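**Getting tape residue off a table**

Masking tape is fine on finished wood for a day or 2. Left from April until fall, the glue hardens and the paper tears into bits when you pull.

Warm the strip with a hair dryer on low for 30 seconds, then peel it back slowly, low to the surface.
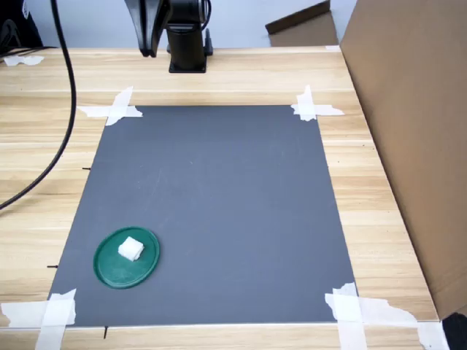
For glue that stays behind, put a little cooking oil on a rag and lay it over the spot for about 30 minutes. Wipe with dish soap and water, then dry. Skip the oil on bare wood, where it leaves a dark patch. A plastic scraper is safe on most finishes. Keep metal blades away from varnish.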